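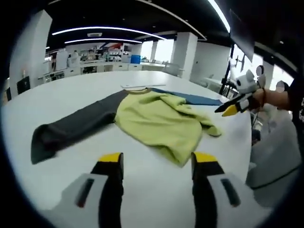 A shirt on the table, with one hand-held gripper in the foreground and another at the right.

12 shares | 5 comments

Home Opinion Work Local Archive

Who gets paid when the folding is learned

I folded clothes for a living for five years, at the returns plant Norkside runs out past the rail yard. A shirt came down the chute, you shook it, checked it, folded it and bagged it. My target was 90 an hour. I hit it most days and my wrists still remember.

So I have an interest in what is happening to that job. The company has signed up with Gestoveck, which wants to put folding machines on two of the lines. Before the machines can do anything, people have to show them how. They do it with grippers held in their hands, working a shirt over on a table, again and again. Some of the people doing the showing came off the line.

Piroska Mészáros is one of them. She worked across from me and she was faster than I was. She told me the new work is easier on the back and harder on the patience. Your fingers know where a collar is. With two grippers you have to plan for it. She also said she had never once been asked how she folds until this job, and that she liked being asked.

I believe her. I also think she is being underpaid.

She gets her old hourly rate. On the line, that rate bought one folded shirt at a time, and when the shirt left, the company had what it paid for. What she does now is kept. If the machines come to work, they will use her way of pulling a sleeve straight long after she has moved on or been let go. An hourly wage was never set up to cover that.

The usual answer is that she agreed to it. She did. The alternative was the night shift in January, when the holiday returns come in, so I don't put much weight on the agreement.

Mahlet Habte, who represents the line workers at the Burance site, has asked for two things. The first is a payment to each person whose work is recorded, separate from wages. The second is a written promise of a place at the plant for them once the machines are running. Management has said it will look at the first. It has not answered the second.

I would push harder on the second. A check gets spent. The machines will need people to clear jams, sort the items they can't handle and decide when a stain is a stain, and those should be the people who know the work. At the Chmielewska depot the sorting machines went in and the new jobs went to outside hires. Over 1070 people worked there before. I have friends among the ones who left, and most of them learned about the openings after they were filled.

I don't want the folding back. It was dull and it hurt, and if a machine can take it, fine. I want the plant to treat the people teaching it as skilled — on paper, with a grade and a rate — before the teaching is done. Afterward they will have nothing left to bargain with.

Get our opinion newsletter by email. Enter your address to sign up. You can unsubscribe at any time.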